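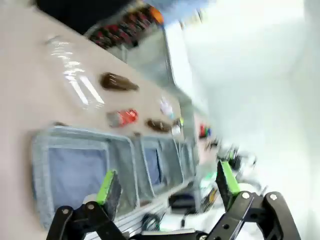

Three grey bins in a row beside a table of things waiting to be sorted.

The small table where everything stops

Every household has a place where things stop on their way to somewhere else. In my flat in Hatedon it is a small table between the kitchen and the front door. A bottle is put there because the hand is full of keys, a wrapper joins it, and by the evening the table cannot be used for anything.

For many years I believed that the answer was a bigger bin. I bought one in March, a tall model with a lid and a pedal, and it took me 30 days to understand that it changed nothing. Glass went in with paper, paper went in with tea bags, and on collection morning I stood in the yard in my slippers and took it all out again.

What helped me in the end was a row of small open bins placed right against the table. I saw this first at Campos, a repair café in the old market hall at Tosten, where visitors leave many small things behind them. The bins there have no lids. You stand in one place, you pick up one object, you decide, you let it go. The arm hardly moves.

Three is a good number for a home. I tried four, and the fourth was soon full of things I did not want to think about – dead batteries, a single glove, a key for no door. With three I am made to choose. Mine are for drinks containers, for paper and card, and for the rest. Your town may divide things differently, so read the local leaflet before you decide on labels.

The size is also important. My bins are 32 centimetres high, low enough to look into without bending much. A neighbour prefers 51 centimetres and empties hers less often, but a light plastic bottle disappears to the bottom of it and she cannot see what she has.

Crumpled bottles deserve a word. Where I live they may be pressed flat, but the deposit machine in the Jonetti supermarket refuses a bottle if it cannot read the label. So I keep the deposit ones round and press only the others. It sounds like a small rule, but I lost quite a few coins before I learned it.

The small coloured items take the most time. A cap, a sweet paper, a piece of toy: they hide behind the larger things and they are still there when the bottles are gone. I now begin with them, while I have patience, and leave the bottles for last. The whole table takes me as long as the kettle, and then I have somewhere to put down my cup.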